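Notes for the Budthorpe evening, 7/19/20. Second version, shorter than the one I sent Clotilde. Water on the left, clicker on the right, slow down.

## Opening (no slide)

Start with the traffic light. In Japan the "go" light is called *ao*, and *ao* is the word you'd use for a blue sky. Ask the room what color they think the light is. Let them argue! Then explain: *ao* used to stretch over a lot of what we'd call green, and it still does in some fixed phrases. Green apples are *ao* apples. The everyday word for green, *midori*, came into wide use later, and the old word stayed put in the places where people were used to it.

What I want them to get from this is that a color word is a fence around a stretch of colors, and languages put the fences in different spots. Everyone in the room can see the same sky.

## Welsh and the hills

Go to *glas*. Blue in modern Welsh, but grass is *glaswellt*, and there's your old green hiding inside it. I love this one. You can say it with a straight face: the blue straw on the hillside.

Don't do the Irish material here unless someone asks. I ran over by a mile with it at Cernach.

## Two blues

Russian has *siniy* for dark blue and *goluboy* for light blue, and speakers don't treat one as a kind of the other. Compare with English pink and red. Nobody calls a pink shirt "light red" unless they're being difficult -- and that's how "light blue" can sound for *goluboy*.

Wanda Kasprzak wrote to me after the last talk with the Polish ones, and I've put them on the slide with thanks to her:

- *niebieski*, from the word for sky
- *granatowy*, navy, and yes, it's related to the pomegranate, which confuses everyone
- *błękitny*, the pale, slightly poetic one

Patricio Medina says he grew up using *celeste* every day and feels a little cheated when people translate it as "light blue." Read his line out, then ask for hands: who else has a blue that English doesn't have?

(If Haoran Qiu is in the audience, invite him to talk about *qing*. He does it much better than I do. It can be green, blue, or close to black depending on what it's attached to: grass, sky, hair. Give him 3 minutes and enjoy it.)

## Brown is trouble

French slide. *Marron* is the chestnut, and it's the usual word for brown shoes or brown eyes. *Brun* is for hair, beer, tobacco. Clotilde Texier and Thierry Tessier disagreed about a sofa for most of a lunch and I have never been happier. Tell the sofa story, but keep it short.

Then orange. English had the fruit before it had the color name, which is why we say "redhead" and "robin redbreast" for things that are plainly orange. Pause here. People like to look annoyed for a second.

## The order of things

Careful section, read it more or less as written.

A famous study from 1969 compared color words across languages and suggested that they tend to turn up in a particular order. If a language has only 2 basic color words, they split the world into something like dark-and-cool and light-and-warm. If there's a third, it's usually red. Green and yellow tend to come next, in either order, and then blue. There's been plenty of arguing since, over the methods and over what counts as a "basic" word at all, and I want to be fair to that. But red turning up early is a sturdy finding and a lovely thing to think about on the drive home.

Skip the wine-dark sea unless we're ahead of time. If we are: Homer's sea is "wine-looking," his honey can be green, and the sky never gets called blue. He wasn't color-blind! He may well have cared more about shine and depth than hue.

## Kids and color words

Parents in the room perk up here, so leave space. Children often know that "red" is a color word before they know which color it is. Ask a small child what color the bus is and you'll get an answer at once, with total confidence, and it'll be "purple."

Word order may help in English. "The ball is red" lets the child find the ball first and then listen for what's being said of it. "The red ball" makes them hold on to the color word before they know what it belongs to. Try both tonight with whatever is on the floor.

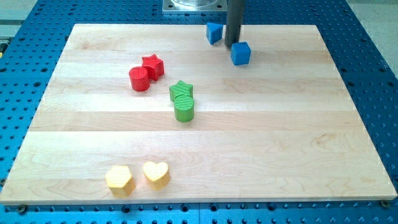 Then go straight to questions, and repeat each one into the microphone before answering.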